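# Chore robots

A **chore robot** is a machine meant to do everyday work in a home or a small shop, such as opening doors, picking things up off the floor, emptying a dishwasher or handing parts to a worker. The term usually leaves out single-purpose machines like robot vacuums and mowers, which have been sold for years. Most chore robots have a wheeled base, one or two arms and simple two-fingered grippers.

As of the last Guvari survey in April, no chore robot was on general sale that could do a full day of mixed housework without help. Several can do single tasks well under set conditions.

## Training in simulation

Much of the practice takes place in computer-rendered rooms. A simulated home can be reset in a moment, and a dropped plate costs nothing. Two-armed models are often tried in the same rooms and doorways again and again, with the furniture moved between runs.

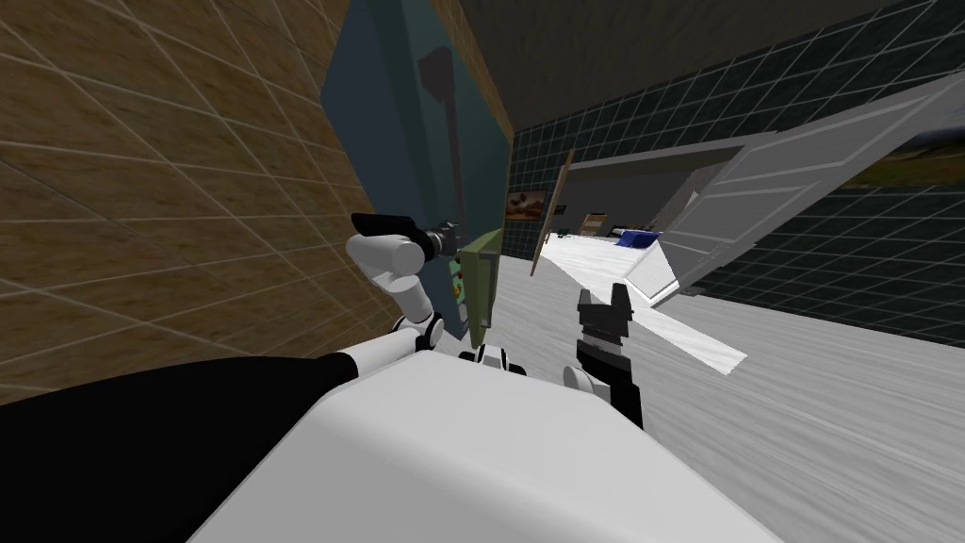
The Skernumov house set, one of the better known, has 41 rooms and a list of 16 chores. Each chore is tried 200 times before a score is given. Doors and cabinets make up a large share of the list – a robot that can't get a door open can't do much else in a house.

## Grasping

Closing two fingers on an object is the most studied part of the work. Flat plates, handles and brackets with parallel sides suit a two-fingered gripper. Cloth, bags and wet dishes do not, and scores for folding laundry remain low. The gripper also has to line up with the part before it closes, and small errors in position can push the part away.

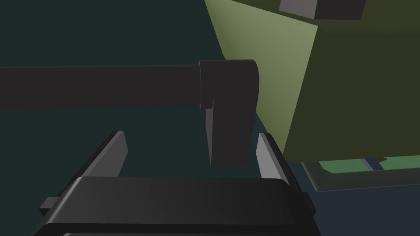 *Text: Tritex reference desk. Section last revised in April.*

Shop-floor tasks are generally further along than household ones. Parts arrive in known shapes, benches stay where they are, and lighting doesn't change much. The Vrabec bench trial used 287 different parts, and the arms picked most of them on the first try. Results were poorer when parts were stacked or partly hidden behind a box.

## Moving between rooms

Getting from one room to the next is mostly solved on flat floors. Clutter is harder. Chairs, bins and small things left on the floor can block a wide base, and a robot reaching with an open gripper needs more space than one with its arms folded.

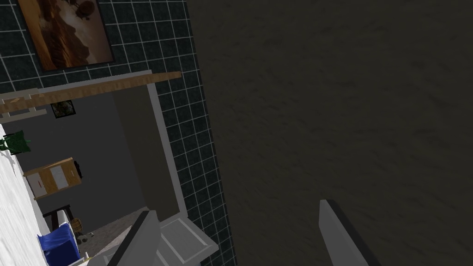

Robots in the Skernumov set lose more points near doorways than in the middle of a room. Some teams plan the drive and the reach as one motion. Others stop the base first, which is slower but easier to check.

## Limits

Speed is the main complaint in home trials. A task that takes a person a minute may take a machine ten. Skills learned in simulation also carry over unevenly to real rooms, where floors are sticky and drawers jam. Cost, noise and safety around children and pets are covered in separate articles.

## See also

- Mobile manipulation
- Robot gripper
- Robot vacuum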